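Sharpening jig, second attempt

The first jig drifted by 2 degrees over a full pass, enough to round the heel of a chisel. I traced it to the guide rod, which flexed whenever I pressed near the far end of the stone.

The new rod is 16 mm steel, clamped at both ends. The stone holder sits 6 mm lower than before. I also switched to a 300 grit plate for the initial bevel – the old one had worn hollow in the middle.

Adhiambo Simiyu asked about lubricant. Plain water works on the plate. On the oilstone I use thin mineral oil and wipe it off after each blade.

Edges off the new jig are square to the limit of my try square. Narrow chisels still rock in the clamp, and I have no fix for that yet.

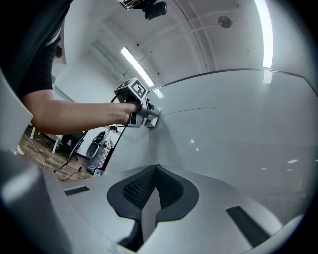
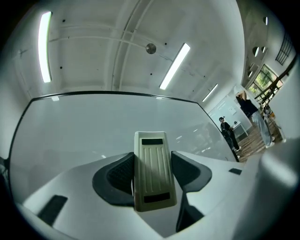 Next

A side stop for the narrow blades, then plane irons. The drawings need redoing first, as the holder dimensions in the May set are wrong.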